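Gernolari project -- progress report to Turkum
5 November 2021
Prepared by Soo-ah Hyun

Collection in simulation went on through this period. We recorded 218 demonstrations of the spoon task, and 200 were accepted for training. Szymon Ziółkowski reviewed the other 17 and marked them for repeat; one file would not open and has been dropped.

Ghazal Rahimi now changes the countertop material between sessions. The spoon model stays the same, with a yellow bowl and a blue handle, so results can be compared across surfaces.
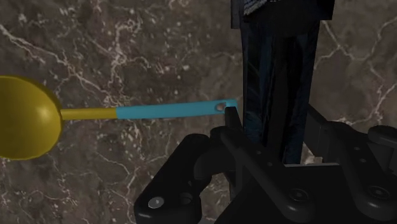
Most of the rejected runs failed at the grasp. The operator closed the fingers too near the end of the handle and the spoon turned. Yoon-hee Chae has rewritten the operator notes to ask for a grip farther in -- past the hanging hole -- and a slower lift.

The target for the next period is 356 accepted demonstrations in total. We are on budget. The one open item is the second workstation at Carthorpe, still waiting on a graphics card.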